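Saturday, June 1, 2024

So I finally made it to the open day at the Pruvov market hall, after missing it last November because of a cold that would not quit. Doors opened early, and I was there with a coffee in one hand and a canvas bag that I swore I'd bring home empty (I did not bring it home empty).

If you haven't been, the hall is a big old brick place down by the freight yards. Most days it's wholesale only, so restaurants and corner stores do their buying before the rest of us are out of bed. Once in a while they let regular people walk through the back - the cold rooms, the ripening rooms, the loading docks, all of it. Tickets were 2 dollars and you got a paper wristband, which I'm still wearing as I type this.

Parking was a mess. The lot on the river side was full, so I ended up on a side street behind somebody's ancient Saab and walked back along the tracks. Wear real shoes if you go! The path is gravel and the floor inside gets hosed down a lot. I saw a guy in flip-flops and felt bad for him.

Our group was led by Đức Doãn, who has been buying and selling fruit in that building for most of his life and talks faster than anybody I've ever met. He started us in the banana rooms, and I could have stayed there all morning. They come in green and hard as a broom handle, and then the rooms get warmed up very gently and the whole load turns over a few days. He opened one door for us and the smell just rolled out, sweet and kind of grassy. A kid near the front asked if he ever gets sick of bananas and he said yes, immediately.

Next up was the grading line at Kelto, the packing company that rents the whole east side. It's loud in there. Apples come down a water channel, get dried off with brushes, and then people in hairnets pull out the ones with bruises. The bruised ones go for juice. I asked how many boxes they pack in an hour and the woman at the end of the line shouted 99, then laughed and said it was supposed to be 100 but she'd stopped to wave at us. I have no idea if she was kidding.

The cold rooms were my least favorite part, mostly because I'd dressed for June. We spent way too long in one of them while two men in our group argued about whether you should keep tomatoes in the fridge. (You shouldn't. I will not be taking comments on this.) Đức let them go at it for a while and then just walked out, so we all followed him.

After that came the tasting tables, and okay, this is where the day really got good. Ralto, a small importer up on the second floor, had put out citrus from all their growers and you could go down the row with a little cup of toothpicks. I tried a blood orange that tasted like raspberries and a pomelo that tasted like not much at all. The limes were the surprise for me. I've always bought the darkest, shiniest ones, and the guy at the table told me I've been doing it wrong - he likes them on the yellow side, with thinner skin, and heavy when you pick them up. 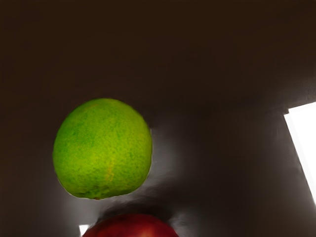
He cut me a wedge of each kind and I could taste the difference right away, the dark one was sharp and a little bitter and the other was so juicy it ran down my wrist and under the wristband. I've been making limeade the hard way for years, apparently. He also said to roll them on the counter before you cut them, which my grandmother used to do and I always figured was just a habit of hers.

Lunch was from a truck out on the dock. I had a pork sandwich with pickled carrots, and it was good but the line was brutal, 50 people easy, and only one person taking orders. Go before noon or bring a snack. There are hardly any places to sit either, so most of us ate standing next to a stack of pallets, which was kind of fun.

I skipped the talk on shipping and went back for one more pass through the hall before they closed up. Came home with a bag of limes, a pineapple I had no plan for, and way too many plums. The next open day hasn't been announced yet, but there's a sign-up sheet at the front office and I put my name on it on the way out.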